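Block Bin News, or Where Did All The Greens Go 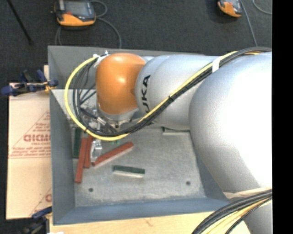
Photo: Morena Carbone / Nirnow newsletter

September 10, 2013

Quick one this month, I'm writing it between loads of laundry and the mailing goes out tonight. Sorry in advance for typos.

So. The blocks. As most of you know the big sort happened over the summer and we are finally, mostly, nearly done. Red and green are the last two colors. Blue is finished, yellow is finished, the plain ones got finished back in July by whoever stayed late with the radio on (thank you, you left your sweater, it's on the hook by the door).

The gray metal bin is the small-batch bin. Red and green go in there together, a small batch at a time, and get sorted out of there into the drawers. Please don't tip a whole sack in. Somebody did this in August and we had blocks under the radiator for a week. Small batch. Sort. Next batch. It feels slow but it goes faster than picking through a heap, and the sloping sides mean things slide back down where you can get at them.

Totals, for the people who keep writing in to ask for totals:

Sorted and in drawers as of last night: 1,286
Still in sacks, red: 490
Still in sacks, green: 266
Set aside for washing or repair: 80

That's all of them unless another sack turns up. Last year another sack turned up. Check your trunks and your attics please.

You'll see the greens are way behind the reds. This has been true every year I've done this and I don't have a good answer. Green walks off. Kids like green for grass and trees and frogs, and a green block in a coat pocket goes home and lives under a couch. If you have any at home, no questions asked, there's a coffee can by the front desk with a slot in the lid. Drop them in. We got a nice handful that way in the spring, plus a domino and a key. (Key is still here. Small, brass, round head.)

Washing. The 80 set aside are mostly sticky, a few with crayon. Warm water, dish soap, old toothbrush, dry on a towel overnight. Do NOT soak the painted ones. I know it's on the sign. I'm saying it again. A tray of reds got left in the sink for an afternoon and the water went pink and the blocks went sort of salmon. We kept them, they're in the odds drawer, some of the kids ask for them specially so fine.

Chipped corners: a light sanding is enough, then put them in the shoebox marked PAINT. Don't paint them yourself unless you've talked to me. We have one can of the right red left and the green needs to be matched at the store, the last can was a shade off and you can see it in the tower sets. Splintered or cracked all the way, out. Don't be sentimental. Well, be a little sentimental, I have one on my windowsill.

Drawers. New labels are up. The old ones said LG and SM and people read LG as "light green," which, ok, fair. New ones say BIG and SMALL in marker. Top row red, second row green, and the bottom drawer on the left sticks so lift before you pull. Lift, then pull. If the front comes off in your hand, it goes back on with a tap from your palm, no glue. There is already too much glue in that drawer.

Sets going out this month

Three places are getting sets this time around. Valport playroom gets the mixed set, reds and greens both, in the two canvas bags with the drawstrings. They asked for more small ones because the toddlers have moved up and the older kids are building walls now instead of just knocking them over. I said yes to smalls, we have plenty of red smalls, green smalls we'll see.

The Han Street after-school room wants all one color. They have a game going where each table has a color and you trade at the end, and they already have blue and yellow. So they get red. If we can find enough green by the end of the month they get green too, if not they'll have to trade with three tables and somebody will be upset about it, it will probably be their coordinator, who has called me twice.

Third is the waiting room upstairs from Jaltell. Small set, one bag, must be the washed ones. Nothing chipped, it's mostly grandparents and babies in there and everything goes in mouths. Please use the new bag for this, the one with no holes.

Bags are on the shelf over the drawers. Count into the bag, write the number on the tag, tie the tag ON the string and not around it. The ones tied around the string slid off in the car last time and I had four bags and four loose tags and had to dump everything out on my kitchen floor and start over. My dog was thrilled.

What to do if you have one spare hour

Take one batch. Just one. Put it in the bin, pull the reds first, then what's left is green and you're done. People like to go back and forth, a red, a green, a red, and I've done it that way too but you end up holding one and forgetting which drawer you were headed to. Reds first. Cup your hand along the slope and bring them toward you. Anything sticky in the dish on the right, anything broken in the dish on the left. If there's no dishes they are in the sink again.

Wipe the bin out after. Damp cloth, corners too, there's always sawdust. Leave it empty for the next person if you can. If you can't, leave a note with what's in it and whether you'd finished the reds.

And keep the noise down before nine please, blocks into a metal bin is a LOT louder than you think, the folks downstairs have been very patient. Put them in by hand. Don't pour. An old dish towel on the bottom helps but then fish it out again before you wipe down, we've lost two.

Other bits

Lost and found: sweater (see above), key (see above), one kid's rain boot, left foot, size 11, ladybugs on it. Reading glasses in a red case. A casserole lid.

Potluck is on again for the end of the month, same room, same long table. Sign up on the sheet by the desk. We have four desserts and no main dishes at this writing. I will bring the lentil thing. Somebody please bring something that isn't lentils.

Tape. We're out of masking tape, and the wide clear stuff pulls the finish off the drawer fronts so please don't. If you're at the store pick up two rolls and leave the receipt in the envelope.

We still need someone with a car for the Valport run, one trip, mid morning, two bags, they're heavier than they look. You'd be back before lunch. They usually give you coffee and it's good coffee.

Thank you to the family that brought the big box of wooden train track, but we can't take it this time, there's no place to put it and half the joining pieces are gone. It's behind the desk with your name on. If it's still there at the potluck it goes to whoever wants it.

Also a few people asked can they bring their own blocks from home for the sets. Yes if they're the same size as ours. Hold one up against the sample on the string by the drawers. If it's even a bit taller it throws off the towers, and the kids notice right away and they will tell you so. Different shade is ok. Different size, no. Letters and numbers on them is ok for the waiting room but not for Han Street because of the trading game.

Last thing, the sign-in book. Please write down how many you sorted and which color. Not "lots." Last week three people in a row wrote "lots" and one drew a smiley, and then I sat here with a pencil trying to get to the totals you read at the top. It's a nice smiley. Numbers please.

Next newsletter when the greens are done, or when I give up on them. If you want to come in outside the usual hours leave word at the desk and I'll get you the key to the side door, (not the lost one, a diffrent key.)

Off to switch the laundry.

Morena

Items for the next issue: leave in the tray marked NIRNOW or tell me in person, but if you tell me in person I'll forget so use the tray.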